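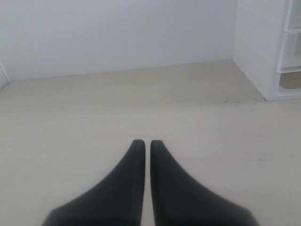 Kofi Agbeko has opened the same drawer 407 times since February, and he would like you to know that he is getting better at it. The robot's progress is harder to pin down. Agbeko is a demonstrator at Wuyts, where the job is to steer an arm by remote control through a household chore until the software, Plakholm, can do it without him. His view of the world comes from the wrist: two dark fingers, a pale stretch of surface, a white drawer unit off to the right. "You stop having elbows," he says. "You have a pinch, and you have opinions about where it should go."

A good demonstration takes over 30 seconds. A bad one takes longer and gets kept anyway, on the theory that a machine should see somebody recover from a mistake. Agbeko supplies these generously.
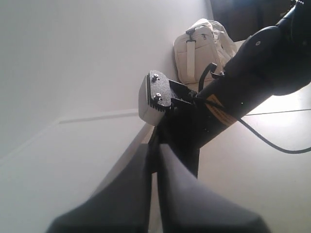 The trouble is that people are sloppy teachers. We approach a handle from whichever side we feel like -- and then blame the student for being vague. Wuyts tried guiding the arm by hand for 3 weeks before handing Agbeko the controls. He still sighs into the microphone when he misses. Plakholm, mercifully, has not learned to sigh.
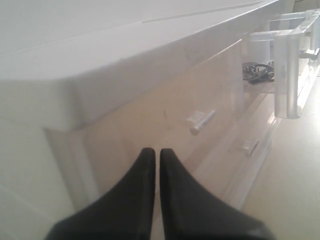 Fingertips near a drawer handle, as the demonstrator sees them.

By Saturday afternoon he had 21 more runs to record. He rolled his shoulders, which the robot does not have, and reached for the controls.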